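Basten Tinura Kitchen Scale
Section 4: Setting Up and Calibrating Your Scale

We know you would like to get straight to the flour and sugar, and we don't blame you, but please give this section a few minutes first. A scale that starts out level will treat you kindly for years.

1. Lift the scale out of its box with both hands under the base. Please don't pull it up by the glass plate.

2. Peel the film from the plate and slide out the battery tab. The display will light up and run through its numbers, then settle at zero.

3. Turn each of the four feet until the bubble sits inside the ring. Go slowly, a quarter turn at a time, and let the bubble catch up with you.

4. Leave the scale alone for 12 minutes if it has just come in from a cold porch or a delivery truck.

5. Hold down the ZERO button until CAL appears, then set the 1,000 gram weight in the middle of the plate. Keep your hands off the table until you see DONE.

6. Take the weight off, and put it back in its pouch (it does love to roll under the stove).

Note: If the display shows 2,633, the calibration was interrupted. Press ZERO once and go back to step 5.

Caution: Never store jars or bowls on the scale between uses. The sensor gets tired, just like the rest of us.
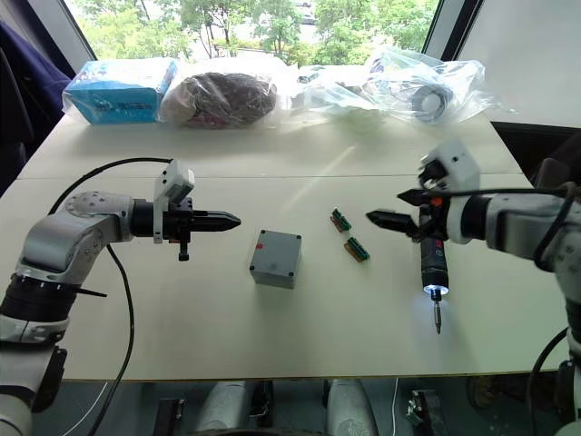

Finding a good home for the scale is worth a little wandering through the house, and a sturdy table usually beats a counter that shares its space with a dishwasher. Check the top for joints before you settle in. On a white table made of two panels, with a faint seam running across the middle, set all the feet on the same panel. Once you have picked your spot, look at the bubble one more time, and level the feet again whenever you move the scale.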